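About Cerkwood

Cerkwood is an independent water testing laboratory. We analyse drinking water, borehole supplies and swimming pool samples for landlords, farms, hotels and small food producers. The company was set up by Lavanya Kurian and Dennis Ondieki, both analytical chemists, and still works from one site.

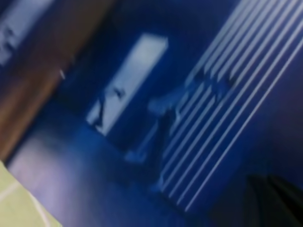

Samples are logged on receipt and given a reference that stays with them until disposal. Microbiology is started on the day of arrival. Metals and nitrate follow in the next instrument run. Samples received above 8 °C are reported with a note on the certificate, and the client is asked whether a repeat is wanted.

Last year the laboratory issued 1,042 certificates. The minimum volume for a standard private supply test is 100 ml for microbiology, in a sterile bottle supplied by us. Chemistry requires a separate bottle.

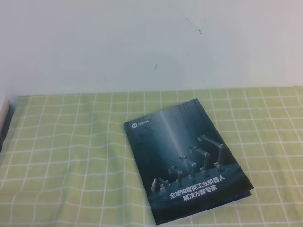 Table with checked cloth, light green.

Meenakshi Kartha manages quality and handles complaints. Bindu Poduval runs the microbiology section. Manikandan Acharya is responsible for method validation and for Tirora, the reporting system through which clients download their certificates. Raw data are kept for six years.

Our price list is revised each October. Collection by our own van is available within the Arkenell district only; samples from elsewhere should be sent by overnight courier, packed with ice blocks.

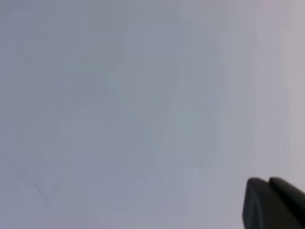 Surface in grey and lavender tones, close up.

Sampling instructions and bottle order forms are available from the office on request.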